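Trelton brake pad wear log, README

Last touched April 7, 2019. Still rough, sorry for the formatting.

What this is

Pad thickness readings from 14 cars, all front axle, all disc brakes. Mostly commuter sedans plus two small pickups. Each car got measured at every oil change, inner and outer pad, both sides. So 4 readings per visit. Total is 600 rows after cleanup.

Files

readings.csv - the main table
cars.csv - one row per car, year, weight class, pad type
notes.txt - whatever the shop wrote on the ticket, typed in as is

Columns in readings.csv

car_id, visit, odometer (miles), side (L or R), pad (in or out), thick_mm, rotor_ok (y/n)

Thickness is friction material only, no backing plate. The Garnow shop included the backing plate on its early tickets. Those are fixed. If you find one that looks way too thick, tell me.

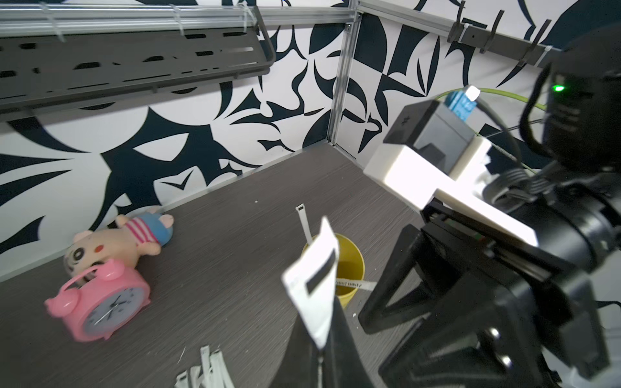 Known problems

Odometer on car 9 goes backwards once. Cluster got swapped. Left it alone, use the visit number insted.

Tetberg shop rounds to the nearest half millimeter. Everybody else reads to a tenth. Don't mix them if you care about small changes.

Blank rotor_ok means not checked. Does not mean bad.

Inner pads wear faster on most of the cars. Sticky slide pins on a couple of them, see notes.txt. Minami cars all had new pins put in before December so the before and after don't compare well.

Loading it

Plain comma separated, UTF-8, header on the first line. Empty cell = missing. Script plot_wear.py draws one line per pad, needs matplotlib. Takes 30 seconds or so on the old laptop.

To do

rear axle readings
pad brand, only half the tickets have it
split notes.txt by car

Use

Free to use, keep the Trelton name on it. Not for deciding if your own brakes are safe, get them looked at. Fixes go in the issue tracker, put the car_id in the tittle please.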